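Olta Club Handbook
Section 2: Your first folding run
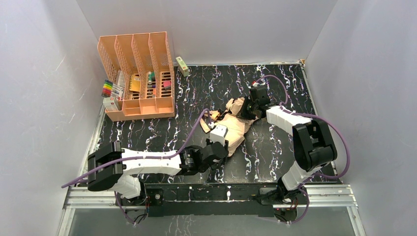

Folding is our favourite task, and you'll be hooked by your second go! Allow 14 minutes for set-up.

1. Switch on both arms and check the red lights by the bases.
2. Lay one piece of fabric in the middle of the table.
3. Bring the grippers down slowly, left arm first.
4. Press Record and start your fold.

Note: Name your file with your team name (Jaidee or Pranitz).

Caution: Keep hands off the table while the arms are live. Stuck? Ask Hatsue Shibata.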